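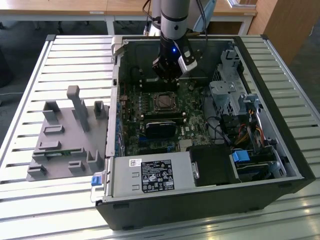

Tower on its side, panel off, socket empty. The power supply and drive cage stay in place for processor work.

Search this site: Enter keywords Go

Socket Work on an Open Tower - Gallery
Posted 05/07/2018
Print this page | E-mail this page

This gallery covers processor removal and seating on the towers in lot 923, which came to Ombridge from the Tambunan office closure. The lot holds over 70 machines. Most of them need a processor moved from one board to another before they can be tested and passed on to Grumeck for storage. The written procedure is on the shared drive. The notes on this page go with the socket section and assume the reader has already been through it.

All of the work on this page is done with the board in the case. Taking the board out gives better access to the socket, but it adds the standoff screws, the front panel leads and the rear shield to the job, and those are the parts that get mixed up when several machines are open at once. With the tower on its side the board faces up and the socket can be reached from above. The slatted bench is a little springy under a heavy case, so check that all corners of the chassis are supported before pressing on anything inside.

Before the case is opened:

Unplug the mains lead and hold the power button in for a few seconds. Put the wrist strap on and clip it to bare metal on the chassis. Lay the case with the board side down and slide the panel off toward the rear. Write the machine number on the panel in pencil and stand the panel on edge behind the bench.

The cable bundle from the power supply should be folded down toward the drives, where it is out of the way. Thin leads that cross the lower part of the board can be left connected if they have enough slack to be moved aside. If they do not, unplug them and tag them. Record the power-on hours from the drive before it is disconnected (the highest reading so far in this lot is 1,980, which is low for office machines).

Cooler removal is covered on its own page. In short, the screws come out in a diagonal order, a quarter turn at a time to begin with, and the cooler is twisted slightly before it is lifted. Pulling straight up on old compound can bring the processor out with the cooler on some socket types.

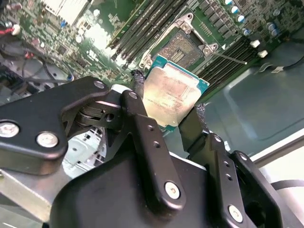 Orientation is settled before the part goes anywhere near the contacts. Find the corner mark on the processor, find the matching mark on the socket, and turn the processor in the air until the two agree. Once it is over the socket there should be no further turning. It is held at its edges, with the metal heat spreader facing up and the printing left uncovered. The smudges on the spreader do no harm at this stage, although it will be wiped before new compound goes on. Bring one side down slightly ahead of the other if that makes the notches easier to see, then level out for the last few millimeters.

No downward force is used. The processor drops into its seat under its own weight or it is in the wrong place. If it rocks, lift it straight up and look again. Do not slide it across the socket to find the seat. Sliding bends contacts, and a bent contact in the middle of the field is hard to see without a lamp held low to one side.

Wipe old compound from the spreader with a lint-free cloth and isopropyl alcohol, working from the outside toward the center so that the residue does not run over the edge. Do this on the tray, away from the open board. Compound that has reached the small parts on the underside is removed with a soft brush and a second cloth. We had been using cotton swabs and stopped in March - they shed fibers, and the fibers stick to the contacts.
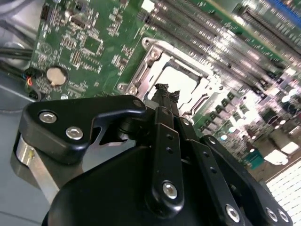 Ombridge Hardware Reuse Section | Bench Notes and Galleries

An empty socket should be open for as short a time as possible. The retention frame is the reference for everything that happens inside it, and anything narrow or pointed brought in over the contact area needs a clear path in and the same path out. Approach from the side with the fewest tall parts. On this board the memory slots stand well above the socket, and something long can catch on them on the way past.

Inspection of the contacts is done twice, once after the old processor comes out and once just before the new one goes in. Tilt the lamp until the contacts show as even rows. A break in the pattern is either a bent contact or a piece of debris. Debris is removed with a hand blower. Canned air is not used on this bench, as it can spit liquid if the can is tipped. A bent contact is not repaired here. Fit the Giko cover, tag the board red and move on to the next machine.

The Giko covers are the hard ones kept in the second drawer. They fit most of the boards in this lot. They press on at two sides and are removed by lifting one side first. A cover that has been dropped on the floor goes in the bin.

Points that have caused trouble in this lot:

- Lever not fully back. On several towers the lever stops early against a cable. It feels open, but the load plate still drags on one side. Move the cable first.
- Load plate closed on an empty socket without its cover. This is harmless if done gently, but the next person may take the board to be populated.
- Processor from one machine placed in the tray slot for another. The tray has seven slots and they are numbered. Use the slot number on the worksheet.
- Chipset heatsink knocked while reaching for the memory. It is held by small clips and the pad beneath it does not stick twice.
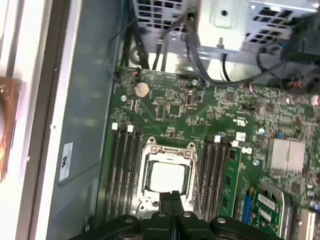 A reader at Grumeck wrote that the memory should come out before the socket is opened at all, both for finger room and to avoid loading the board unevenly when the lever goes down. The same message pointed out that modules left in place are often the reason a tower fails its first start afterward, having been nudged part way out of the slot.

Both points are fair. The procedure as it stands allows one module to remain, in the outermost slot, where it is clear of the lever. With the load plate open and the part lying inside the frame, there is enough space on either side to bring the plate over. Whoever leaves a module in place should press both of its ends down again before the panel goes back on.

Closing up is the reverse of opening. Look across the top of the processor from a low angle and check that it lies level with the frame on all sides. Lower the load plate. Bring the lever down in one steady movement and tuck it under its catch. Some resistance and a faint creak are normal in the last part of the travel. Resistance at the start is not, and the lever should be raised again.

The coin cell is tested while the case is open. If it reads low, replace it and note this on the worksheet, and expect the clock and boot order to need setting. Cards are left seated unless the slot has to be freed for testing. Read any label on a card before removing it, as some have notes from the previous site that matter for the drive setup.

First start is done with the panel off, one memory module and no drives. If there is no display, switch off, unplug, and reseat the memory before going back to the socket.

Print this page | E-mail this page

Comments (4)

Anonymous
Is the Giko cover the same one for the older boards in the lot? The one I tried would not press on at the lever side.

Ombridge Bench
No. The older boards take the shallow cover. Third drawer.

Anonymous
Agree on the swabs. A foam tip works if the cloth will not reach, but it has to be thrown away after one socket.

Anonymous
Could the lamp angle be added to the worksheet? New people hold it straight overhead and see nothing but glare off the frame.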